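I've been meaning to write something about the Dellow decision since June, when the disciplinary panel finally published its reasons. It took me a while to get through them. The document is almost 100 pages long and most of it is a chronology of letters.

For anyone who missed it, Dellow is the small firm that acted for the tenants in the Mendoza building. One of its solicitors, Bianka Borbély, wrote a blog post saying the tribunal's listing system favored landlords who could afford to wait. She didn't name a judge or discuss a live case. A complaint went in anyway, and she spent 12 months answering it.

The panel found no misconduct. It also said her language was "regrettable," and that word now sits on a public record with her name beside it. I have read the post several times and can't find the sentence they mean. The reasons don't quote one.

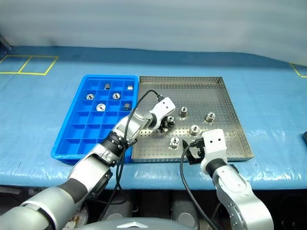 My bigger problem is with the threshold for opening a file in the first place. Under the current rules, a complaint about public comment goes through the same intake as a complaint about missing client money. The same form gets filled in and the same letter goes out. The lawyer has to tell their insurer, and in a firm of 4 people everyone knows by lunch.

I had a mild version of this myself after I wrote about the Tullska appeal. Mine was closed on the papers, and I still had to disclose it when I applied to renew my practicing certificate. I wrote less that year.

Some people I respect disagree with me. A friend who used to sit on these panels says an early screen would just move the argument to an earlier stage, and that lawyers do sometimes say things about courts that are false and do damage. I accept that. The Flosier case was one of those, and the fine there was deserved. But he made up a quote from a judge. Borbély gave an opinion about a waiting list.

The rules are open for comment again until the end of the month. I'm sending in a page and a half asking for a separate intake for speech complaints, and for reasons that quote the words being criticized. I'll put it up here once it's in.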